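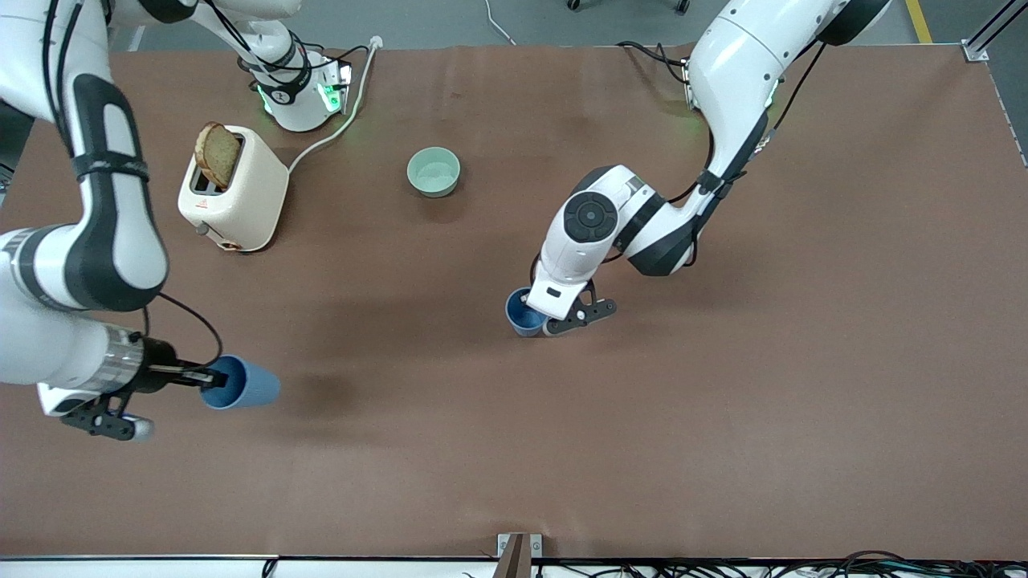

Bancada com tampo castanho-avermelhado mate.

Perguntas frequentes sobre tampos e revestimentos de mesa

Recebemos muitas perguntas de quem quer renovar uma mesa de trabalho e já leu promessas a mais. Respondemos aqui às que se repetem. Onde não temos certeza, dizemos.

Um revestimento mate esconde mesmo os riscos?

Esconde alguns. O risco fino, daqueles que só se veem contra a luz, desaparece bastante melhor numa superfície mate do que numa brilhante. O risco fundo vê-se em qualquer uma. Quando um catálogo diz "anti-risco", pergunte que ensaio foi feito e com que carga. Se a resposta for um adjetivo, fique com a dúvida.

E as manchas de gordura?

É o ponto fraco do mate e quase ninguém o põe na embalagem. As dedadas notam-se, sobretudo em tons escuros, e esfregar com força cria zonas polidas que não voltam atrás. Pano macio, água morna, um pouco de detergente neutro, secar a seguir. Não vale a pena comprar o "limpador específico" antes de experimentar isto.

Linóleo, laminado ou vinil: qual dura mais?

Depende do que se faz em cima, e desconfie de quem responde sem perguntar. O linóleo de mobiliário é agradável ao toque, mas não gosta de água parada nem de produtos alcalinos. O laminado aguenta melhor o dia a dia e morre pelas arestas, quando entra humidade. O vinil autocolante é barato e tem a vida que se espera de uma coisa barata. Numa oficina que visitámos em Skernudton, a Azucena Cortés mostrou-nos um vinil com 9 meses de uso já a levantar nos quatro cantos. O fabricante anunciava dez anos.

O tratamento Skallix vale os 129 euros por litro?

Não ficámos convencidos. Aplicámo-lo em metade de um tampo em março e deixámos a outra metade só com cera. O Cauã Frota, que usa essa mesa diariamente, não soube dizer qual era qual -- e nós também tivemos de ir ver às notas. Pode ser que a diferença apareça mais tarde. Por agora, a cera sai bem mais em conta.

Posso colar o revestimento novo por cima do antigo?

Pode, se o antigo estiver plano, bem agarrado e desengordurado. Uma bolha por baixo será uma bolha por cima. Lixe levemente com grão fino, aspire, e faça primeiro um teste num canto escondido. A Fastusier diz que a cola deles dispensa a preparação; nós continuamos a preparar.

Quanto tempo devo esperar antes de usar a mesa?

Siga a ficha técnica da cola, não o rótulo da frente. "Seca em minutos" costuma querer dizer seca ao toque. Para pousar peso, esperamos sempre de um dia para o outro, e mais com tempo húmido.

Os tons avermelhados desbotam ao sol?

Muitos desbotam, e a garantia raramente cobre isso. Leia as exclusões. Se a mesa vai ficar junto à janela, peça uma amostra, tape metade com cartão e deixe-a lá umas semanas. O Lionel Ashworth escreveu-nos a dizer que é paranoia. Talvez seja, mas a amostra é grátis.

Os "2.000 ciclos de abrasão" são um bom número?

Sem o nome da norma e do disco abrasivo, é só um número. Já pedimos esses dados à Bañuelos duas vezes e recebemos duas brochuras.

Página revista a 3 de maio de 2024. Dúvidas sobre colas e arestas: escreva a Xóchitl Huerta, pelo formulário de contacto.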